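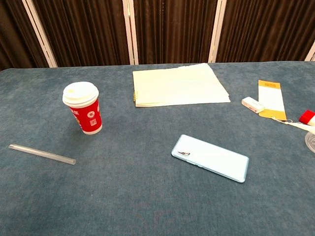 Tablecloths on rental tables: charge for them or throw them in?

Started by jornby_hire

We run a small party hire place, mostly trestles, chairs and marquees for backyards and community halls. Until now the cloths have gone out free with any table booking. Laundry has gone up again and I'm thinking of charging per cloth from April. For those of you in the same game, do you itemise linen or build it into the table price?

We do a mix of plain white polycotton and some coloured ones. The coloured ones come back in much worse shape.

Kong_St_Events
Itemise. People who don't need a cloth won't take one, and you'll be surprised how many that is. When we bundled them, half came back still folded and we had to wash them anyway as there was no way to tell.

marg_t
I'd go the other way. I book for a netball club and the thing that puts me off a hire firm is a quote with fifteen lines on it. Put the table up by a few dollars and leave it at that.

Kong_St_Events
Fair enough for a club booking two tables. Once you get to a wedding with 21 tables the cloths are a real part of the bill and the customer wants to see what they're paying for.

E. Figueroa
Eustaquio Figueroa here from Erance Linen. We wash for several hire firms so I see this from the other end. Two things matter more than how you show the price.

First, fabric. A mottled or flecked weave hides a lot more than a flat colour does. Cola and coffee marks on a plain pastel will get the cloth retired well before it wears out.

Second, how long they sit. A cloth that goes into a plastic tub damp and stays there for 5 days will have mildew, and mildew doesn't come out of coloured cotton without taking the colour with it. Ask customers to leave them out of the bag.

jornby_hire
Thanks, that's useful. The tubs are our doing, we send them out in tubs so they come back in tubs. Would mesh bags be better?

E. Figueroa
Mesh or old pillowcases. Anything that breathes.

dusty_bob
Am I the only one who thinks charging for a wash is a bit rich? I hired six cloths last year for Mum's birthday, washed and ironed them myself before taking them back, and was still charged the cleaning fee.

Kong_St_Events
They'd have rewashed them. We do too. Home detergent and softener build up and the next person's cloth won't sit properly. Please don't iron them, you can set a stain that would have come out.

dusty_bob
Then that should be on the paperwork. It wasn't.

marg_t
Agree with Bob. One line on the docket would have saved him the bother.

jornby_hire
Ours says "shake out and return unwashed" but it's in the small print on the back. I'll move it.

I went through last year's invoices tonight. Laundry came to $1,147 for the coloured cloths alone, and I wrote off 9 of them. I hadn't added it up before.

Kong_St_Events
There's your answer then. Charge for the coloured, keep the white free.

marg_t
That I could live with.

E. Figueroa
Before you buy replacements, have a look at the Covine range. It's a polyester blend with a woven look and washes at a lower temperature. It does pill along the fold lines, so roll them.

dusty_bob
Polyester cloths slide about all over the place. The ones at our hall ended up on the floor every time a kid walked past.

E. Figueroa
Use clips, or a felt underlay on the long tables.

jornby_hire
I'll get a couple in as a trial and report back. White stays free for now, coloured gets its own line on the quote. Still deciding on the amount.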